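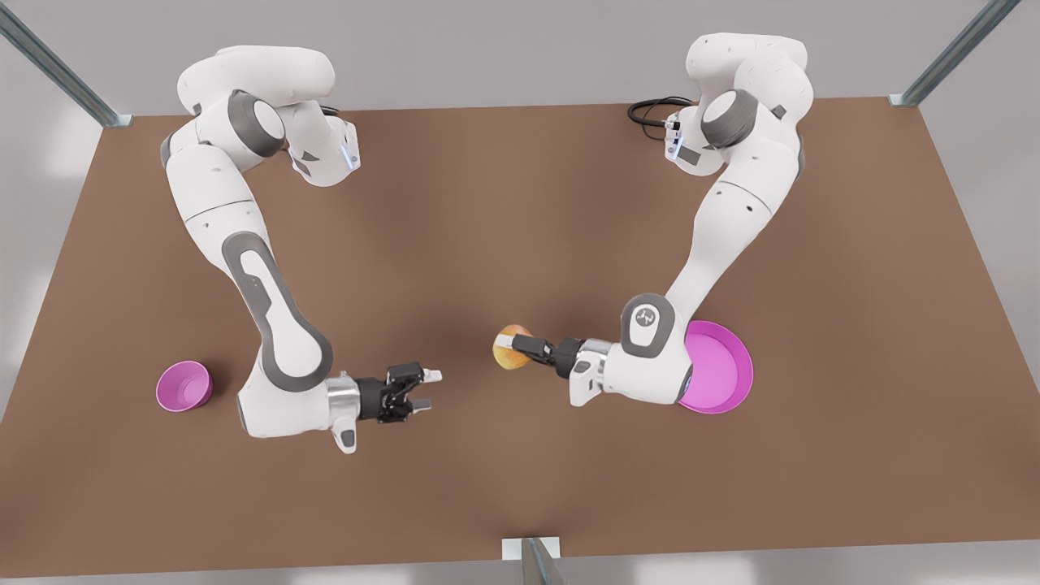 The handover setup in the simulator, with the fruit in the left gripper and the right one open.

I spent most of June comparing two grippers and I have been slow to write it up. A few people asked which one I kept, so the short answer is the Callari, with the Rosta going back in its box for now. The longer answer follows, and some of it is about the controller, which took up more of my time than either gripper did.

The task is a handover. The left arm holds a piece of fruit, the right arm takes it, and the fruit ends up in the bowl on the right arm's side. There is a shallow dish on the other side which is the starting place. I like this task because it uses both arms and because it is dull enough to run over and over while I do something else. All of it was done in simulation. I have two real arms at work but I share them with Yabsira Hadgu, and she had them booked for most of the month.

When I say left and right I mean the robot's left and right. The cameras look at it from the front, so everything is the other way round on my screen. I got this wrong in my first set of notes and had to go back through them with a pen.

The grippers

Both are parallel grippers, so two fingers that slide towards each other. I had models for both and the mounting is the same, so swapping them is a matter of changing one file and checking the wrist offset.

The Rosta opens wider. That was what I liked about it at first, as you can be a bit careless on the way in and still have the fruit between the fingers. The trouble is the fingers are thick. In a handover there are already two fingers on the fruit when the second pair arrives, and a peach does not leave much room. With the Rosta on both sides the fingertips touched each other before they touched the fruit on a lot of the runs. I tried turning the right wrist so the second pair came in at a right angle to the first. That helped, but then the forearm wanted to swing out low over the table and I had to add a limit to keep it off the bowl.

The Callari opens less but has thinner fingers. You have to line up properly, and if you are off to one side it pushes the fruit and does not grip it. Once I had fixed the approach, though, it was the better of the two by some way.

I did 300 runs with each. The Rosta finished 261 of them, which I would have been pleased with if I had not then run the Callari, which had 3 failures in the whole set. I counted a run as finished if the fruit was in the bowl at the end and had not been dropped on the way. I did not mark anything down for being slow or ugly. Some of the Rosta runs were very ugly.

I should say that the fruit in the simulator is a hard round thing with a picture of a fruit on it. It does not bruise or squash. A real peach gives a little under the fingers and that might well favour the wider pads on the Rosta. I have not tested that and I don't want anyone to buy a gripper on my say-so before somebody has.

The controller

I started with Grodudora, which is what I have used for a couple of years. It plans each arm separately and then checks whether they hit each other. For most things that is fine. For a handover it is a nuisance, as the two grippers have to be close together and it sees that as something to avoid. I spent three evenings switching off collision checks one pair at a time until it would let the fingers near each other, and at the end of that I had a planner that would happily put an elbow through the other forearm.

Aksel Vigfúsdóttir told me to try Kahsay, which plans both arms as one thing. The set-up is worse. The manual skips the part where you tell it which joints belong to which arm, and the error you get when that is wrong only says that the goal can't be reached. I wrote to Aksel and she sent me her own settings file, and it worked after I changed the names. If you are stuck at the same place, the list of joints has to be in the order they go down the arm from the base, and the second arm has to come after the whole of the first. I had mixed them.

After that it was much less trouble. I could ask for the two grippers to face each other with a set gap between them and it would find a way to do it. I use that as a fixed stopping point now. Left arm brings the fruit to the middle, right arm comes across with the fingers open, both stop, and then only the right arm moves in. Before that I had both of them moving at once and it was hard to tell which one had caused a miss.

Both comparisons above were done on Kahsay with the same settings. I threw away the Grodudora numbers. They were bad for both grippers and they didn't tell me anything about the fingers.

Cameras

I only have a little to say here. I tried one camera high up in front of the table and one on each wrist. The high one is good for seeing what went wrong. The wrist ones are better for the last part of the approach, but at the moment of the handover each of them sees mostly the other gripper. I kept all of them on and the files got very large. Run 1414 (I number them straight through, including all the ones I throw away) filled the disk and I lost the end of it. Now I save the wrist pictures at half size and I haven't noticed any difference.

Next

Yabsira has finished with the real arms, so I can have them for a while. The first job is to put the Callari on both and see whether the gap I settled on is any good when the table isn't perfectly flat. I also want to try the Rosta on the left and the Callari on the right. The left arm only has to hold on and let go, and the thick fingers may not matter so much if the other pair is thin. I have the mounting plates already but one of them needs a longer set of screws, and I am waiting for those.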